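Course Handout 4: Sorting Mixed Things at Home

Household Order, an evening course at the Tostgate Learning Rooms
Please read before we meet at 7 p.m. and bring your box along.

Welcome back, everyone, and thank you for all the good talk last time about kitchen drawers. I went home and did two of my own, and I found a garlic press I had replaced twice. This week we move on to the part of the house most of you told me you were dreading when we started in September, which is the mixed box. You know the one. It sits at the bottom of a closet or behind the sofa, and it holds whatever got scooped up the last time company was coming.

I want to say first that a mixed box is a perfectly normal thing to have. My grandmother had one under the stairs all her life and it never did her any harm. The trouble starts when there are five of them, and when the scissors are in one, and when you buy new scissors.

What we mean by a "mixed" box

For this course, a box is mixed when the things in it belong in different rooms. A box of buttons in all colors is still a box of buttons, and you can leave it alone. A box with buttons, a candle, a phone charger and a potato peeler is mixed, and it will stay that way until each of those things has been carried to its own room.
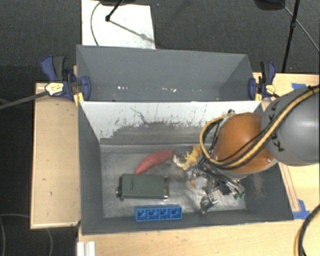 The sorting method we use is the one from the Rinotum workbook, with a few changes of mine, and it starts with asking where a thing would be missed. Pick up one item, say the name of the room out loud (yes, really, it helps, and your family will get used to it) and put it down in that room's pile. Take a sweet potato, a little yellow-and-white plush toy, a dark green case with metal corners and a blue building brick, all lying on the floor of one gray metal bin. The sweet potato would be missed in the kitchen, and it goes first, as food always does. The plush toy and the brick both say "children's room," but they part ways once they get there, the toy to the bed or the soft basket and the brick to its tub with the other bricks. The green case is the slow one. You can't give it a room until you have opened it and seen what it holds, so it waits at the side until the easy things are done.

That waiting spot deserves a word. Give it a definite place, such as one end of the table or a tray, and keep it small. Last term one group used a whole bed for it and by bedtime they had a new problem!

A note on containers

People always ask me what to buy, and I always ask them to wait a week. Sort first, then measure what is left. If you do want something sturdy, the Sendska catalog has plain tubs that hold up to 80 pounds, though I can't think what you would put in one at home and still be able to lift it. A bin with a divider is handy if you already own one. Keep one side clear while you work in the other, and you will have somewhere to put things that are staying.

The Ciobanu rule

Some of you have asked for this in writing. It comes from the old Ciobanu housekeeping booklet, which has been out of print for years. No box goes back into the closet with anything in it that can spoil, leak or be stepped on in the dark. I would add batteries to that, as I have cleaned up after them more than once.

For next time

Choose one mixed box, the smallest you have. Set a kitchen timer for twenty minutes and sort by room, food first and closed cases last. Carry the piles to their rooms the same evening, even if you only set them inside the door. Then write a few lines, 100 words or so, on which item gave you the most trouble and where it ended up. If yours is a long story, please stop at 400, because I do read every one of them over my breakfast.

Bring a marker pen and some masking tape too. We will be making labels, and the supply cupboard is down to its last roll.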